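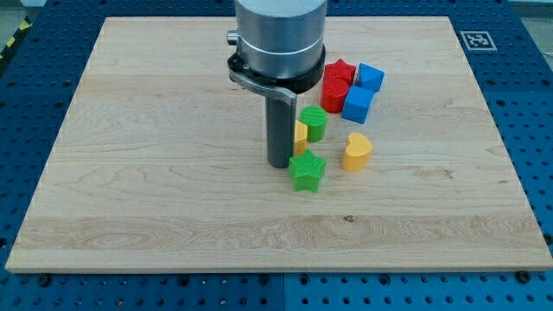 *Glued-up board, light wood, screws at the edges.*

**Subject: Re: [panel-glue] Seasonal movement in edge-glued panels, and the allowance table**

On the allowance table, October 2018 draft:

> I have read the draft and I can't see why the allowance for edge-glued
> panels is the same as for a single wide board of the same species. Surely
> the glue lines hold the strips still? We had a batch of 4 tops back at
> Prirwood with split ends and the supplier says the glue was at fault. I
> would like to know two things. Does gluing up from narrow strips reduce
> the total movement across the width? And should the fixing holes be
> slotted at both edges, or is one enough?
>
> Also, the second column gives moisture change in per cent and the third
> in per cent of width. It is easy to read one for the other.

Taking the last point first: agreed, the headings are poor. I will change the second to "MC change, points" and the third to "Width change, % of width". The figures under them stay as they are.

On the main question, no. Gluing strips edge to edge does not reduce the total movement across the width in any useful amount. The glue line is very thin and has no stiffness worth counting against the wood on either side of it. Each strip swells and shrinks by its own share and the shares add up. What narrow strips do change is cupping. If the growth rings are turned alternately, or if the strips are mostly quarter-sawn, the panel stays flatter, and people see a flat panel and assume it has not moved.

There is one case where a glued panel does move less than a plain-sawn board, and that is where the strips have been ripped and turned so that the radial face ends up as the width. The radial figure for most hardwoods is a good deal lower than the tangential one. That is a matter of grain direction and the table already has separate rows for it. If you don't know how the strips were cut, use the tangential row.

To give a worked case, take a panel 1182 mm along the grain and 207 mm across it. Ignore the length; movement along the grain is too small to matter for this purpose. Assume a coefficient of 0.3% of width per point of moisture change, and a swing of 4 points between a heated room in February and the same room in late summer. The width change is 207 x 0.003 x 4, or just under 2.5 mm. Fixed on the centre line, each edge moves half of that. Fixed rigidly along one edge, the far edge takes all of it.

That answers the second question. If one edge is the datum, such as a top butted to a wall or a fence, fix that edge with round holes and slot the other for the full movement. If neither edge matters, fix down the middle and slot both edges for half. Round holes at both edges with tight screws is the arrangement that splits panels. It may last for years if the room is steady, so I would not take an unsplit panel as evidence that the fixing is right.

Slots should run across the grain. I mention it because the Travavo bracket drawings show them running along it on two of the sheets, and those sheets have been copied a good deal. A washer under the head helps. The screw should be nipped up and then backed off slightly.

On the Prirwood tops, I would look at where the splits are before blaming the glue. A failed glue line opens cleanly along the joint and shows a glazed or powdery face. A split from end drying usually wanders through the wood beside the joint, with torn fibres on both faces. If the ends were left unsealed near a radiator, the second is far more likely. Sections cut from the end and from the middle of one top, weighed, oven-dried and weighed again, would show whether there was still a moisture gradient when they came back. The Solanki meter will do for a rough comparison, but set the species correction first. Ours was left on softwood for most of last winter and the readings from that period should be struck out of the shared sheet (rows 1474 onwards).

One item still open: the draft says nothing about finish. A film finish slows the exchange of moisture and so evens out short swings, but it has little effect on a change that lasts for months. I propose one line to that effect under the table, and no reduction in the figures. Finishing one face only should get a warning of its own, as it makes cupping worse.

Corrections to the list please, with the row number, so that the Skusau copy can be updated at the same time.

-- 
Allowance tables, panel-glue list
Plain text preferred. Trim quoted matter before replying.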